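Monday, 6:40 a.m.
By the Melnyk Street diarist

Slept badly again. The upstairs pipes knocked until after midnight and then the garbage truck came at five, so I got up and started the bread. The starter had climbed almost to the rim of the jar. I fed it half of the rye from Hindum and half of the plain white, and put the rest of the rye in the tin with the tight lid. The last bag got moths in it and I don't want to go through that again.

The dough was 1000 grams of flour this time, enough for two loaves. I have been holding back on water since the flat ones in April. Today I added 50 grams more than last week and it was fine to handle once it had rested. I did the folds between other things: the dishes, the electric bill, a long call with the dentist's office about the appointment they moved without telling me. They have put me down for 8 in the morning, and I took it.

Walked down to Rikik after lunch for salt and a new scraper. They had the scraper but only in the big size. The salt was the coarse kind again. I bought it anyway and ground it at home in the coffee mill, then had to wipe the mill out with rice. The river was high by the footbridge and the path on the far side was closed, so I came back by the school and it took me nearly twice as long. My left knee complained on the hill. I should go back to the stretches.

The wall color is still undecided. I have been going back and forth on the hallway for weeks, and the Livus chart is no help – every square on it looks the same after supper with the lamp on. I keep leaning toward something between pink and beige, flat finish. The green I liked in winter now seems like too much for a narrow space. I'll look at the chart again in morning light before I order anything.
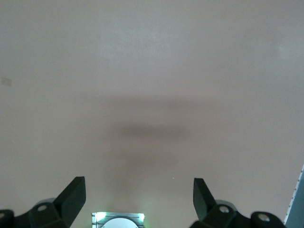
Pinkish beige, no shine, with a soft shadow across the middle.

The first loaf came out at four and the second a little after. Good color on both, though one split along the side where I didn't cut deep enough. I ate the end piece with butter standing at the counter. The other one goes in the freezer tomorrow, sliced.

Still to do: return the library books, call about the pipes, find the lid for the blue pot. Rain started while I was writing this and I have left the towels out on the line.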